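Swap Shelf Moves to the Front Hall in June

The swap shelf at the Hatemow Community Library is moving out of the basement and into the front hall, next to the returns desk. The move starts in June and the shelf will stay open while it happens.

Toys, newspapers, magazines, puzzles and small kitchen items are all welcome, as before.
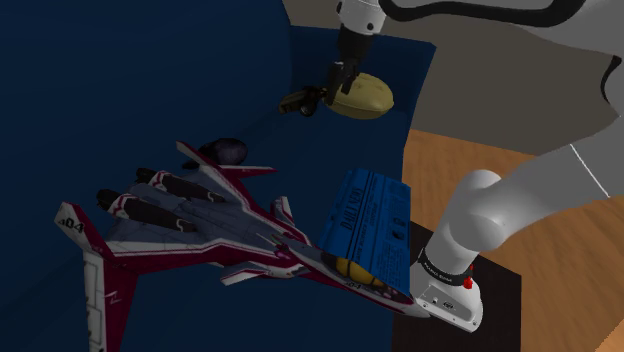
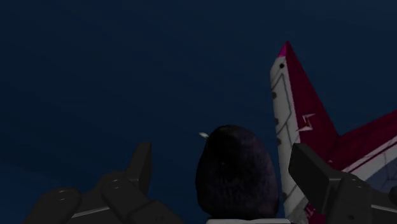
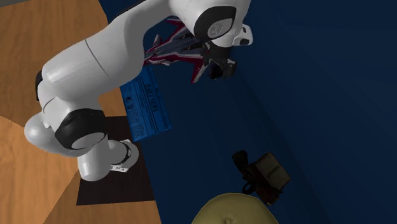

The basement room was never a good fit. The stairs are steep, the light is poor, and the door had to be locked at 5 p.m. when the desk staff went home. In the front hall the shelf can be used any time the building is open, up to 9 p.m. on late nights.

Last year 397 items were logged in the swap book. Liam Clegg, who keeps the book, thinks the real number is higher, as many people drop things off and forget to write them down. A new book will hang from the side of the shelf on a string. Please use it — one line per item is enough.

The new shelving comes from Verbruggen, the hardware store on Mill Street, which let us have two display units at cost. The library's small projects fund set aside $1,000 for the move. Most of that went to the units and a new floor mat, and what is left will pay for signs.

A few rules have changed. Items can stay on the shelf for 2 months, then they go to the Dremico thrift store. Please leave no more than one bag at a time. Clothes and shoes should go straight to Dremico, which has the room to hang them. We can't take car seats, bike helmets, opened food or anything with a frayed cord. Puzzles should have a note on the lid if pieces are missing.

The old basement room will be used by the Wuvska language group, which has been meeting in the hallway since the winter. Their lending box of children's books is moving down there too, and anyone may borrow from it.

Questions about the shelf can be left at the returns desk in an envelope marked "Swap."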